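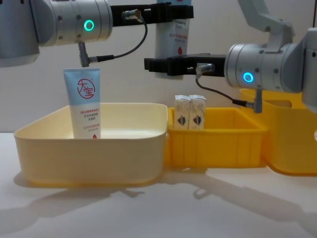 Two arms, two parallel grippers and three bins at the Brito test bench. Photo: Heloísa Bastos

Squeeze tubes make poor test objects if the aim is a clean number. The wall gives under load, the cross section changes from a flat crimp at one end to a round cap at the other, and the surface is slick enough that a small error in closing force shows up as a slow rotation in the fingers. Lucimara Medeiros chose them for those reasons. Her bench at Brito, a two-room integration shop in the Tidside industrial park, spent most of the late summer comparing parallel grippers for a customer that packs personal care goods and small drink cartons into mixed orders.

The customer, a contract packer called Dresonlow, had already bought its arms. What it had not settled was the hand. Two candidates were on the list. One was the short-stroke electric unit that Dresonlow's own engineers knew from an earlier line. The other was a long-finger parallel gripper from Nunthorpe, a small maker whose catalog runs to four models. Medeiros was asked to report on both and to recommend one.

"The short-stroke unit is a good gripper," she says. "It was designed for parts that stay the same size when you squeeze them."

The bench

The trial layout is plain. Two arms face a white table with a row of bins along the back. The bin on the left is wide and shallow, the middle one is narrow, and the one on the right has taller walls and a handle opening. Tubes go in the left bin and cartons in the middle. The cartons are there as a contrast: light, square-sided, easy to crush at the top fold and fairly tolerant everywhere else.

Bin height turned out to matter more than the team had planned for. A gripper that comes in level over a shallow tray has room to adjust. The same gripper going into a narrow bin with straight walls has to drop nearly vertical, and the finger body, not the fingertip, becomes the limiting dimension. Brito ran every pick program at two approach angles and logged the clearance separately.

Each test block was 250 picks. A pick counted as good if the object left the bin, stayed in the fingers through a transfer move and was released within 10 millimeters of the target. Anything else was a fault, and faults were sorted by cause: missed on approach, slipped on lift, rotated in transfer, or stuck on release. The sorting was done by hand from the log and the video, and Medeiros considers it the most useful part of the report.

What the fingers do

The short-stroke gripper did well on cartons and badly on tubes. Its pads close quickly and stop hard. On a full tube, the product inside is pushed toward the crimp, the section under the pads thins, and the holding force falls off just as the arm begins to accelerate. Closing harder makes the first lift look better and the transfer worse. The pads were swapped for a softer compound, which reduced rotation but added a new fault: tubes that hung on to one pad after the fingers had opened.

The Nunthorpe unit takes longer to close. Its controller watches motor current and steps down the speed once contact is made, then holds position for a set dwell before it allows the arm to move. The dwell is adjustable. At the factory setting it was too short for a full tube, and the first block produced 41 faults, most of them rotations. With the dwell lengthened, the next block was cleaner, at a cost in cycle time that Dresonlow would have to accept or recover elsewhere.
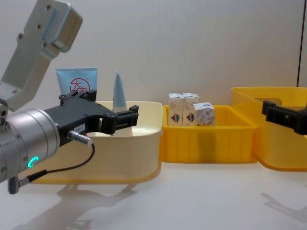
The left-hand gripper reaches over the rim of the tube bin. Photo: Heloísa Bastos

The linkage is the other difference. The Nunthorpe fingers are carried on small external links, and those links need space. Coming over a rim at an angle, the near finger can be well inside the bin while the far one is still working close to an object the program has not selected. With tubes set near each other, that was the commonest cause of a missed approach. A tube turned edge-on to the gripper presents a narrow wedge and can pass between the fingers easily. A tube facing forward presents the full width of the crimp, and the gap on either side is small.

Brito's answer was to change the order of picks. The program now takes the edge-on tubes first and leaves the wide-facing ones until there is room to come in square. This is a software rule of nine lines, and it removed more faults than any change to the hardware.

Cable and connector

Medeiros devotes two pages of her report to the cable, and an installer reading it would probably start there. On both arms the gripper is fed by a thin black lead that leaves a silver connector on the gripper and loops back to a fitting beneath the wrist. The loop has to be long enough for the wrist to turn and short enough to stay out of the bins.

At the length originally supplied, the loop could touch the top of a standing tube when the wrist was low over the shallow bin. It never pulled a connector free, but it did nudge objects, and a nudged object is a missed pick on the next cycle. The team tried a tie at mid-span, which held the loop up but put the bending into a short stretch near the connector. They took it off again and limited wrist rotation in software, so that the loop keeps to one side of the arm during the descent.

The fitting under the wrist also sets a floor on how low the arm can go over a tall object. It hangs below the joint housing, and a planner that models only the gripper and the link will not know it is there. Brito added it to the collision model as a cylinder with a generous margin. Medeiros recommends doing this before the first powered move.

Two arms or one

The layout allows both arms to work over the same row of bins. In practice the shared space is small. With two long grippers extended toward the center of the table, the fingers of one can pass in front of an object held by the other, and the zone where both may be present has to be managed move by move. Brito used a simple token: an arm must hold it to enter the middle third of the table and must give it up before its next descent.

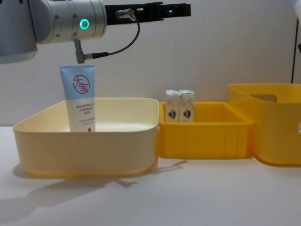
Gripper open and level above the tray, with one tube upright. Photo: Heloísa Bastos

For single-object work the second arm gave no benefit. The blocks run with one arm had fewer faults and were easier to diagnose. For mixed orders, where a tube and a carton leave together, two arms saved time even with the token in place. Across the mixed blocks, the pair completed 396 orders per shift against a target set by Dresonlow of 350. Medeiros notes that the figure assumes full bins at the start of the shift and somebody on hand to refill them.

Height was again a factor. Held level and high, the open gripper clears the tops of tubes and cartons alike and can travel the length of the row without a stop. Dropping the travel height shortens each cycle slightly, and the shop ran one block that way. It gained around 98 milliseconds per pick and lost the gain to two stops when a finger brushed a carton top. The travel height went back up.

The recommendation

Brito recommended the Nunthorpe gripper for both arms, with conditions. The dwell must be set for each product and not left at the default. The fingers must be checked for play in the links at every scheduled service. The short-stroke unit was listed as suitable for a carton-only cell, should Dresonlow ever split the line.

There are gaps in the work, and the report lists them. All tubes in the scored blocks were full. A part-used or underfilled tube behaves differently, and a few informal trials suggested that the current threshold would need to come down. Nothing was tested with condensation on the surface, although Dresonlow's carton store is chilled. The arms were new, and no one at Brito can say what the repeatability will look like after a year of two-shift running.

Heloísa Bastos, who wrote the pick-order rule, would also like to repeat the release tests with a textured pad. Release faults were few, but they were the hardest to predict – a tube would let go cleanly many times in a row and then cling. Her guess is a film of lotion transferred from a leaking cap. She has not been able to reproduce it on purpose.

Dresonlow expects to install the first cell in November. The bench at Tidside will stay set up until then, running overnight blocks on the longer dwell.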